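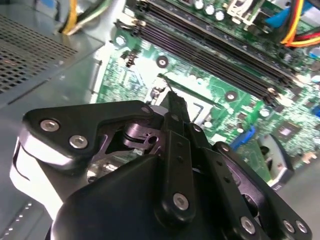 We use cookies to remember your language and the size of the text. By staying on this site you accept this. OK / Settings

Can machines do chores yet? Questions we receive often

This page collects the questions that come to our repair workshop in Sodham after the open evenings. I am Maxine Hoani and I wrote most of the answers. My colleague Ashton Tuhiwai wrote the part about prices and corrected me in two other places. English is my second language, so if some sentence is not clear, please write to us and I will try again.

Is there a robot that can repair my computer?

Not one that I would recommend to you today. There are robot arms which can do one step of the work, if the step was prepared well. To repair a computer is many steps, and a person decides between them all the time. You open the case, you look, you move a cable to the side, you notice something you did not expect, and you change your plan. The arms we have tried at Katene, our test bench, are still weak in this changing of the plan.

What is difficult about the inside of a desktop computer?

Mostly the space. The memory slots are long and parallel and they stand close to each other, with clips at both ends. Power cables cross over the board and every computer has them in a different position. The board is full of very small parts that do not like to be pushed. A human finger is soft and it feels when it touches a wrong thing. A gripper with a narrow, pointed tip can go between the parts better than my finger can, but it needs to know how strongly it presses.

Can a robot put in a memory module?

In a factory, where the board always lies in the same place and there is nothing around it, this can be automated. In an old desktop that arrives from somebody's office, it is much harder. The module must go in straight, and you must push until the clips close. Many customers are afraid of this push the first time, and I understand them! It feels like too much force, and still it is the right amount. To explain this feeling to a machine is a big part of the work at Katene.

And cables?

Cables are worse than modules. A module is stiff and keeps its shape. A cable bends when you touch it, and then it is not where the camera saw it a moment ago. If a cable goes behind another cable, the machine has to guess. Plugs with a small lock on the side are one more problem, for people also.

What about screws?

Screws are the good news. Automatic screwdrivers have worked in factories for a long time, and for a known screw in a known place they are faster than me and they do not get tired. In repair the trouble begins when the screw is old, or when the last person who opened the case used the wrong one. On our list of jobs for the arm, the case screws are marked green. Plugs are marked yellow. Anything with a flat, thin cable is red.

How do you test?

We have 171 desktop computers which the firm Plalldale took out of use and gave to us. They are not all the same model, and for this reason they are useful. We write down each try on paper, with three possible results: done, done with help, stopped. If a person touches the computer during the try, it is "with help", even if it was only to hold the case. Ashton is strict about this rule — he is right, because without it our results in the first month looked much too good.

How many tries have you made?

The notebook is at 2945 tries now, all tasks together. Of these, 2495 were simple ones: touch a given point on the board, go near to a slot without touching it, press a clip. We began with pointing and pressing and we do not feel ashamed of it. A machine which cannot stop exactly over a small part should not yet be allowed to pull something.

Is it dangerous for the computer?

It can be. We disconnect the power and we wait before any work in the case. This is the same for a person. The bigger risk is a scratch over the board, or a small part that breaks off. In the test computers we accept this. In a customer's computer we do not accept it, so all customer repairs at Sodham are done by hand.

Will you use the arm for my repair without telling me?

No. If this changes one day, it will be written on the order form and you can say no.

Which chores at home are already solved?

Ashton and I do not agree here. I say that vacuuming is solved for a flat floor, and mowing for a simple lawn. Ashton says a chore is only solved when you do not have to prepare the room before the machine, and he still lifts his chairs onto the table every morning. Washing machines and dishwashers we forget to call robots, but they took away more work than all the others. Somebody still has to fill them and empty them, and this is exactly the part which needs hands.

Why are hands so difficult?

A hand does many things at the same time. It holds, it feels, it lets a thing slide a little, it holds again. Most grippers open and close. You can do a surprising amount with open and close, if the thing is firm and has a place to take it. With a plastic bag, a wet plate or a sock, you see the limit quickly.

Should I buy an arm for my own small shop? (Ashton)

Depends on how often you do the same motion. If you put the same part in the same holder all day, ask for an offer and calculate it. If every job on your bench is different, wait. People look at the price of the arm and forget the holders, the lights, the safety and the hours of the person who sets it up. In our case the hours were the largest cost and we had planned almost nothing for them. Also ask the seller to show the task with your parts, the dirty ones too. Wikolska, who made the holders for our bench, asked for a box of our worst cases before they would give us a price, and I took this as a good sign.

Will I lose my job as a repair technician?

I can only speak for our workshop. We are 2 technicians and we have more work than we can finish. What I would gladly give away is the opening and the closing of the cases, and the cleaning of dust. Finding the fault I would like to keep. It is the part I enjoy, and it is also where the machine helps least for now.

Can I visit and see the tests?

Yes, the open evenings start again in August, at 6 p.m., entrance from the yard. Please write before you come, the room is small. Children are welcome with an adult. You may bring an old desktop if you do not need it anymore, but take out the hard drive first.

My question is not on this page

Write it to us with the word "chores" in the subject. I answer slowly, but I answer.

Related pages
How to prepare your computer before a repair
What the green, yellow and red marks mean
Katene bench: the rules for writing down a try
Giving away old desktops
Order form and prices

Contact | Privacy | Copyright Sodham Repair Workshop | Back to top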